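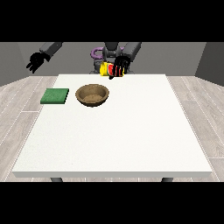 6 min read

Progress Report to the Darnora Fund: Home Practice for Children with Hemiplegia

Reporting period: second half of the grant year, through February

Summary

The Darnora Fund awarded us a two-year grant to build and test a home practice program for children with one-sided weakness of the arm or hand. The program is run from the outpatient therapy department at Brukutbridge Children's Center, with a second site at our Sisik clinic. We are now one year in. Enrollment reached its target of 40 families in the last month of the period. Home practice is being logged by most of them, though less evenly than we planned for. Spending is slightly under budget. We are asking for one change to the plan for year two, set out at the end.

Enrollment

All 40 places are filled. Brukutbridge filled its share early and the Sisik clinic was slow. Sisik draws from a wide rural area, and several families who were interested could not get to the intake visit during working hours. We opened an evening intake slot in the fall, starting at 5:30, and most of the remaining Sisik places were filled through it. We will keep that slot for the rest of the grant.

The children are between 3 and 11 years old. Most have hemiplegic cerebral palsy. A smaller group had a stroke in infancy or an injury later on. Two families have left the program, one after a move out of state and one because the child was scheduled for tendon surgery. Their places were offered to the waiting list and both were taken.

What families are doing

Each child has a written home plan with short daily sessions, usually 15 minutes, five days a week. The plan is set at intake and revised by the treating therapist every six weeks. Activities are meant to need both hands: opening containers, tearing paper, threading, pouring dry rice, pulling up socks. For younger children the plan is mostly play. For the older ones we ask what they want to be able to do and work back from that. Common answers have been tying a ponytail, cutting up food at school, and riding a bike with hand brakes.

Families borrow a kit of materials from the clinic. The first version of the kit was too big. Parents told us it took longer to unpack than to use, and that pieces went missing in the first week. The current version fits in a shoebox and leans on things people already have in the kitchen. Replacement costs have dropped as a result.

Practice logs

Families log sessions on a paper sheet or through the Royer app, whichever they prefer. During this period we received 833 logged sessions. Of these, 457 came through the app and the rest on paper.

The total is lower than we projected. Part of the gap is late enrollment at Sisik, where many children had only a few weeks in the program by the close of the period. Part of it is missing paper sheets. Parents often bring them to the six-week visit, and if that visit is canceled, the sheet tends to be lost. Starting in January we have been mailing a stamped return envelope with each new sheet. It is too early to say whether that helps.

There was also a clear dip over the winter holidays at both sites. Some parents told us they felt bad about the gap and did not want to restart. Therapists now bring up breaks at intake and write at least one week off into the plan.

Outcomes so far

We measure hand use at intake, at six months and at twelve months with a standard two-handed performance test. In addition, parents rate their child's progress on goals the family chose.

Only the children who enrolled early have reached the six-month point, so we are not reporting test scores as findings yet. The group is small and their ages vary a good deal. On the parent ratings, most families at six months reported some progress on at least one goal. Dressing goals have moved more than school goals. The therapists think this is because dressing gets practiced every morning whether or not it is on the sheet.

A few children have shown little change. In two cases the therapist judged that the goal was too far ahead of the child's grip strength, and the plan was reset with an easier one. In another, splint fit was the problem, and that has been corrected.

Staffing

The half-time occupational therapist position at Sisik was vacant for nine weeks. Brukutbridge staff covered the visits by traveling one day a week, and later by video. Video worked well enough for reviews and poorly for intake, where the therapist needs to feel for stiffness and range at the wrist and elbow. The position has been filled. The new therapist has pediatric experience and needed little training beyond the scoring of the performance test.

Budget

Spending is under plan, mainly because of the Sisik vacancy. Travel ran over for the same reason. The kit line is under budget following the redesign. A full statement is attached separately, in the format the Fund requested.

Problems and what we are doing about them

Interpreter time is the largest unmet need. We budgeted for interpreters at intake only. Families who speak little English also need them at the six-week reviews, and several reviews had to be shortened or rebooked. Clinic funds have covered the extra hours so far, but that cannot continue through year two.

App logging fails on some older phones. We reported this to Royer and were told a fix is planned. Affected families have been moved to paper in the meantime.

School contact has been slower than expected. We had hoped to share home plans with school therapists by the midpoint of the year. Consent forms are now signed for most school-age children, and the first plans have been sent out.

Plan for the next period

Complete six-month testing for all children enrolled to date, and begin twelve-month testing for the first group.

Hold one group session at each site for parents to trade activities. Several have asked for this.

Print the activity booklet in Spanish. The translation is finished and is being checked by a bilingual therapist.

Request

We ask the Fund to approve moving the unspent Sisik salary money to interpreter services for year two. The total award would not change. We would need a decision before the next quarter's reviews are booked, and can supply a revised budget page on request.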